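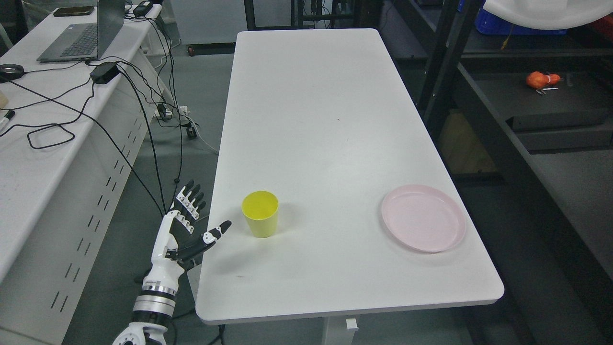
**Ticket 2999 — Lustia: cup-to-plate policy closes hand early on left-arm approach**

Opened by: Ghazala Sandhu
Assigned: Shahzad Rizvi
Component: policy / action decoding
Status: resolved, one item carried over
Date: June 23, 2018

**Summary**

The policy trained on the February demonstrations closes the left hand before the palm reaches the cup. The fingers meet the near wall of the yellow cup and push it toward the plate. The same checkpoint did not do this on the old control machine. Replaying recorded demonstrations open loop works on both machines.

**Setup**

- Task: grasp the yellow cup, place it on the pink plate, release.
- Observation: head camera plus left arm and hand joint positions.
- Policy: behavior cloning, outputs a chunk of future joint targets per inference call.
- Control stack: Alten (arm and hand driver), Perkiten (inference server), Satti (logger).
- Trial count per condition: 60. Cup start position drawn from the same list each time.

**Reproduction**

1. Start Alten, wait for the hand to report ready.
2. Load the February checkpoint in Perkiten with default settings.
3. Move the left arm to the start pose, hand open, fingers up.
4. Run the task with logging on.

Failed grasps on the new machine: 44 of 60. Nearly all of them are the early close. A few are ordinary misses with the cup near the edge of the position list, and those were present in the February results too.

**Log**

**GS:** First guess was hand calibration. Re-zeroed all finger joints and repeated the run. No change. Commanded and measured finger positions agree to within the driver tolerance, so the hand is doing what it is told.

**SR:** Agreed, please rule out the camera as well. If the head mount moved, the cup would appear closer than it did in training and the network could reasonably decide to close.

**GS:** Checked the extrinsics against the February file. Difference is below what we see from removing and refitting the head cover. Also fed February images to the policy offline on the new machine. The predicted closure starts at the same step as in the original logs. The network output is fine.

**SR:** Then it is between the network and the arm. What does Satti show for the timestamps on the action chunks?

**GS:** Inference takes longer on the new machine. The chunk arrives 13 control ticks after the image it was computed from. On the old machine the delay was two ticks, sometimes three.

**SR:** That would do it if the delay is handled differently for the arm and the hand. In Alten the arm queue starts every chunk at index 0, whatever its age. The hand queue was changed later to drop stale entries and start at the index matching the current time. With a delay of two ticks nobody would see the mismatch. With the present delay the hand runs well ahead of the arm.

**GS:** Confirmed in the source. The arm queue ignores the image timestamp. The hand queue uses it. I plotted wrist position against thumb flexion for one failed trial and one demonstration. The curves have the same shape and are offset by the inference delay — I will attach the plot to the method notes.

**SR:** Two ways to fix it. Option A: both queues start at index 0. The motions stay in step but every action is late, and chunk boundaries will jerk. Option B: both queues skip to the current index. This needs chunks longer than the worst delay plus the replan interval. Ours are long enough. I prefer B.

**GS:** Ran both. Same checkpoint, same cup positions, nothing retrained.

| Condition | Early close | Notes |
|---|---|---|
| Original queues | frequent | cup pushed toward plate |
| Option A | none | visible jerk at chunk boundaries, some cups tipped |
| Option B | none | smooth, remaining failures are misses at far positions |

**SR:** B goes in. Please add an assertion in Alten that both queues use the same start index for a given chunk, and have it stop the arm if they differ.

**GS:** Added. Tested by forcing an offset by hand; the arm stops and holds position.

**Resolution**

Alten now aligns arm and hand actions to the image timestamp through a single shared index. Perkiten writes the measured delay into every chunk header, and Satti logs it per call.

**Effect on reported results**

The February numbers stand, with a note that they were taken at low delay. The comparison between chunk lengths that was run on the new machine has to be repeated. Longer chunks were executed with the same mismatch, so the reported drop in success cannot be put down to chunk length alone. Please do not cite that table until the rerun is in.

**Carried over**

The right arm uses its own copy of the queue code and has not been patched. Assigned to SR under a separate ticket. Until it is closed, run this task with the left arm only.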